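Print this page | E-mail this article

4.2 Setting up the controller comparison

Before I get to the numbers I want to say a bit about how we ran the two controllers against each other, because the setup ate most of my March and I think it matters more than the results table lets on. Everything in this section happened in simulation. We used the kitchen room, the one with the long stone counter and the big window, and we kept the same two-armed robot for both controllers, which I'll call Flemen and Hurkia from here on (those are just our in-house names for them).
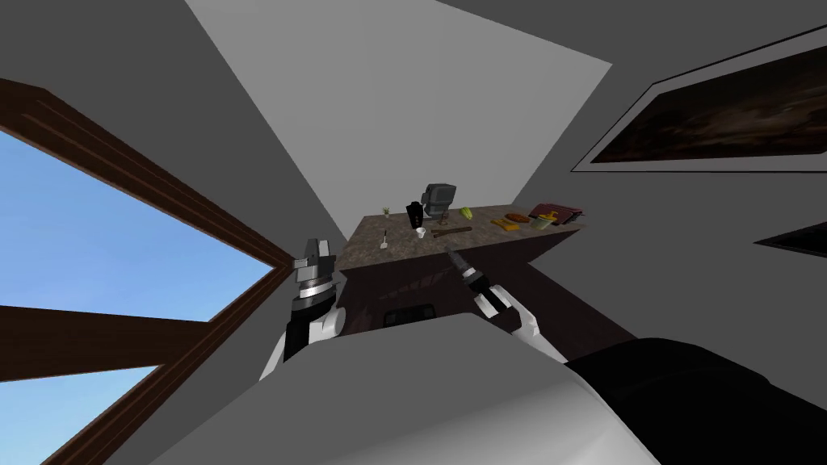
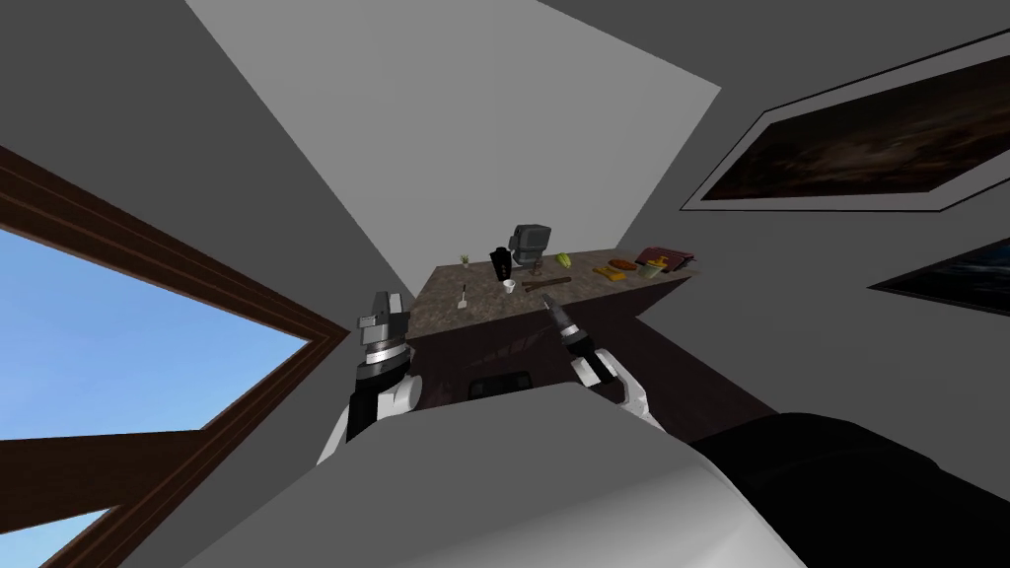
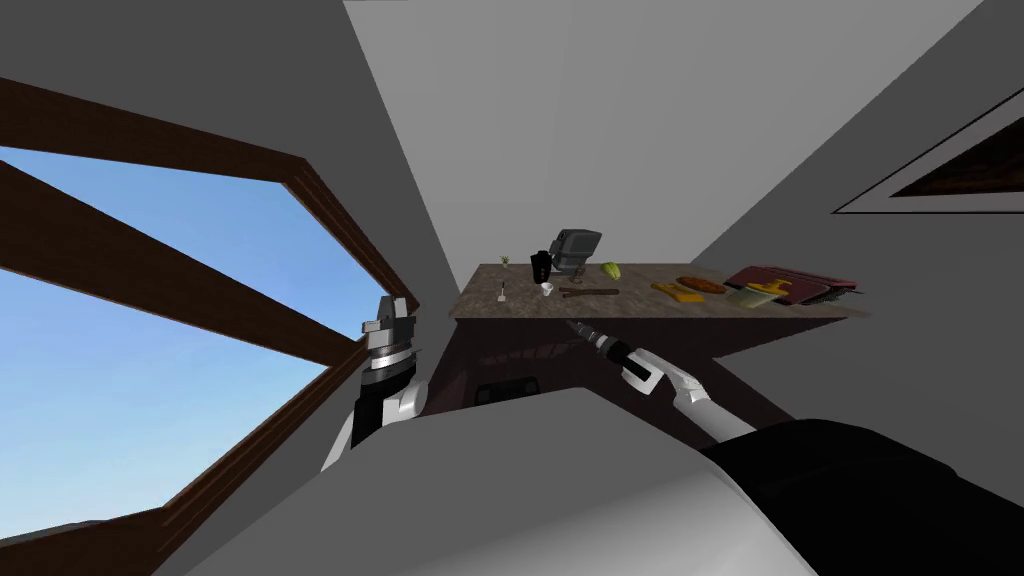

Figure 3. Simulated views over the robot's white body toward the counter, with both arms in view. The items on the counter differ between views.

So, the two controllers. Flemen plans a whole arm path up front and then sticks to it, with a small correction at the end. Hurkia replans all the time and never really commits to anything, which sounds bad but gives it a nice relaxed way of moving around clutter. I wrote most of Flemen, so please keep that in mind when I say kind things about it - Teresa Bielecka ran every Hurkia trial herself and I stayed away from her settings.

Each controller got 300 trials. A trial starts with both grippers low, in front of the counter, and the job is to bring one of them up over the front edge and stop it above a named item without touching the neighbors. No grasping at all! I know that's a modest task, but we had already found in our early runs that nearly all the trouble came in the approach, and once the fingers close you're mostly measuring friction settings.

The front edge of the counter is the tricky part. If a gripper comes up too close to it, the wrist has to fold back hard and the arm runs out of room, and Flemen was pretty bad at this in our first version. We ended up adding a standoff of 70 mm that both controllers had to respect. Hurkia didn't need it (it finds its own way around the edge), but leaving it on for one and off for the other would have made the comparison a mess.

The other thing we changed between trials was the counter itself. A few things stay put, like the gray appliance and the black container beside it, and you can see both of them in all three views of Figure 3. They're tall, and they make a sort of wall that an arm coming from the wrong side has to get around. The smaller stuff gets swapped out. The first view has a bright green vegetable on the counter, for instance, and the last one has a dark bristled brush down at the right end. We drew the swaps from a pool of 124 object models, and both controllers saw the same list of layouts in the same order.

A word on the viewpoint, because the tilt threw me for weeks. The controllers don't care which way the walls run in the picture, they only get the camera pose and work from there. I do care, it seems, and I kept misjudging which arm was closer to an item when I was going through failures by eye. Teresa suggested I stop guessing and log the distance from each gripper tip to the target at every step, so that's what we did, and all the clearance figures in the next section come from those logs.

We threw out nine trials where the target item had been placed so near the end of the counter that neither arm could reach it. Those were layout mistakes and had nothing to do with the controllers, so we dropped the same nine from both sets. The reach limits we checked them against follow the method in Hassanpour, with one small change to the elbow range that I describe in the appendix.

One thing I'd do differently is the choice of arm. We let each controller pick left or right by itself, and they disagreed a lot more than I expected - Flemen likes the right arm for anything past the middle of the counter, while Hurkia swaps back and forth. That makes the path lengths hard to compare directly, so in 4.3 I report them per arm as well as overall.

Contact: Rarnby Motion Group | Copyright Rarnby, all rights reserved | Back to top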